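4. 指揮所キットの設営(Latuheru 可搬型指揮所セット)

この章は訓練でも本番でも同じ手順。初めての人は4.1から順に。経験者は4.3だけ見直せばOK。
無線の設定は5章、撤収は6章。

4.1 始める前に

・設営は2人で。1人でも立つが、風があると支柱を押さえる手が足りない。
・場所は平らなところ。傾斜地はサイドポールの長さで調整(4.2の手順5)。
・車両の動線から離す。排気がこもる位置は不可。
・軍手とヘルメット。支柱の継ぎ目で指をはさむ事故がいちばん多い。

注意:発電機はテントの中に絶対に入れない。前室もだめ。雨でもだめ。一酸化炭素中毒のおそれ。

キットの中身は下のとおり。足りないものがあれば設営前に本部へ連絡。

 本体幕(Skotport 製、紺)
 支柱一式、継ぎ足し用のサイドポール
 ペグ袋、ハンマー
 役割表示板と差し込みカード
 折りたたみ机、椅子
 LED投光器、延長コード(屋外用)
 状況表示ボード、マーカー
 参加者名簿、チェックイン用紙
 ウェイトバッグ(水を入れて使う)

マーカーは乾いていることが多いので、キャップをとって一本ずつ試し書き。書けないものはその場で捨てる。ケースに戻さない。

4.2 テントを立てる

1. 収納袋から本体幕を出して広げる。袋はすぐ丸めてペグ袋の中へ。風で飛ばされてなくすと再注文になる。
2. 入口の向きを決める。風下側。道路側に向けたいときもまず風を優先。
3. 支柱を組む。同じ色のテープどうしをつなぐ。色が見えにくい夜間は継ぎ目の刻印で確認。
4. 脚を半分まで伸ばし、幕をかぶせる。四隅の面ファスナーを仮どめ。きつく締めるのは最後。
5. 脚を全部伸ばす。ロックピンが「カチッ」と鳴るまで。傾斜地なら低い側にサイドポールを継ぎ足す。
6. 四隅にペグ。斜め45度、頭は外側へ。アスファルトの上ならウェイトバッグを各脚に。
7. ロープを張る。張り網ではなく張り綱のほう。張りすぎると脚が浮く。
8. 面ファスナーを本どめ。天井のたるみを引く。たるみが残ると雨水がたまる。

注意:風速が毎秒12メートルを超えたら設営中止。設営ずみの場合は中の人を先に出し、それから幕をはずす。支柱だけは残してもよい。

メモ:手順4と5を逆にすると幕が上に届かない。訓練で毎回だれかがやる。

夜間の設営は投光器を先に。投光器のスタンドは三脚を最後まで開く。コードは人の通り道を横切らせない、どうしても横切るときはコードカバーをかぶせる。カバーがなければ養生テープで全長を貼る。端だけ貼るのはだめ、真ん中で足がひっかかる。
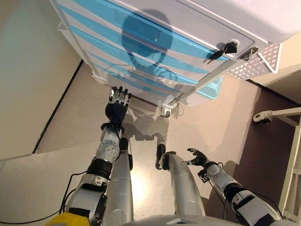 コードリールは全部引き出して使うこと。巻いたまま投光器をつなぐと熱をもつ。余った分は机の下に大きくゆるく寄せておく。リール本体は直接地面に置かず、椅子の上でもいいので浮かせる。

4.3 中の配置

指揮者の机は入口の正面ではなく奥。入口の正面に置くと来た人が全員そこで止まる。受付は入口の脇。これで流れがぜんぜん違う。

1. 入口を入って右に受付机。名簿とチェックイン用紙、ペン。
2. 奥に指揮者の机。後ろに状況表示ボード。
3. 左側に計画、その隣に資機材の机。間は人が1人通れる幅をあける。
4. 無線担当はできれば隅。騒音と会話をさけるため。外部アンテナの線は幕の裾のスリットから出す。入口から出さない。
5. 広報担当の机は中に置かない。外、または別テント。

机の脚は開いてからロックの輪を下まで落とす。落ちていないと肘をついただけで倒れる。椅子は多く並べない。座る人が増えると会議がのびる(Asmaa Kamel 教官の口ぐせ)。

4.4 役割表示板とカード

表示板は透明ポケットに役割カードを差し込む方式。訓練ごとに役割が変わってもカードだけ入れかえればいい。

1. 表示板を机の前縁にクリップでとめる。クリップは2個、左右の端に。
2. 該当する役割カードを上から差し込む。文字面を外に。
3. 交代のときは前任者がカードに触らない。後任者が時刻を確認票に書き、表示板はそのまま。
4. 兼任のときはカードを重ねない。空いている表示板をもう一枚、同じ机につける。

白紙カードは Miltitetti の耐水紙。ふつうのペンだとにじむので油性で。消したいときはアルコールで拭けば落ちる。シンナーはポケットが白くにごるので使用不可。

メモ:見学者、来賓用は「ゲスト」カード。名前は書かない。

カードの追加は Norkik の注文票で。白紙セットは1組 1,859円(税込)、送料は別。4月に品番が変わったので古い注文票は使わないでください。旧品番で頼むと小さいサイズが届き、ポケットの中でずれる。

4.5 使用開始前の確認

口頭で読みあげ、もう1人が指さしで確認。

□ ペグまたはウェイト、四隅すべて
□ ロックピン、すべての脚
□ 発電機はテントの外、風下、排気は反対向き
□ コードの養生
□ 消火器を入口の内側に
□ 受付に名簿
□ 表示板と実際に座っている人が一致
□ 状況表示ボードに開設時刻を記入
□ 無線の通話試験ずみ

一つでもチェックが入らなければ開設を宣言しない。宣言は指揮者が無線で。「指揮所、開設」のあとに場所と時刻。場所は住所より建物名のほうが伝わりやすい。

4.6 よくあるトラブル

脚が伸びない:砂かみ。いったん縮めて、濡れた布で拭いてからもう一度。油はささない。砂がよけいにつく。

ロックピンが戻らない:ピンの穴がずれている。脚を少し回すと入る。ハンマーでたたかない。

天井に水がたまった:内側から棒で突かない。幕が裂ける。手のひらで端からゆっくり押しあげて、外に人がいないのを確かめてから流す。

投光器がつかない:まず発電機側のブレーカー。次にコードリールの過熱保護ボタン。それでもだめなら投光器を別のコードにつなぐ。濡れた手で触らないこと。

ペグが抜ける:地面がやわらかい。長いペグに替えるか、ウェイトバッグを併用。水は口いっぱいまで入れる、半分だと思ったより軽い。

表示板が風でめくれる:下側を養生テープで机にとめる。ポケットの口はふさがない。

幕の小さな穴は補修シートで仮ふさぎ。両面から貼る。貼った場所を点検票に書いておいてくさだい、あとで縫製に出します。点検票の提出は金曜の午後5時まで。間にあわないときは翌週分といっしょで可。

撤収の手順は6章へ。濡れたまま袋に入れた幕は必ず当日中に広げて干す。

お問い合わせ:Latuheru 製品サポート窓口 | © Latuheru 無断転載禁止 | ページの先頭へ戻る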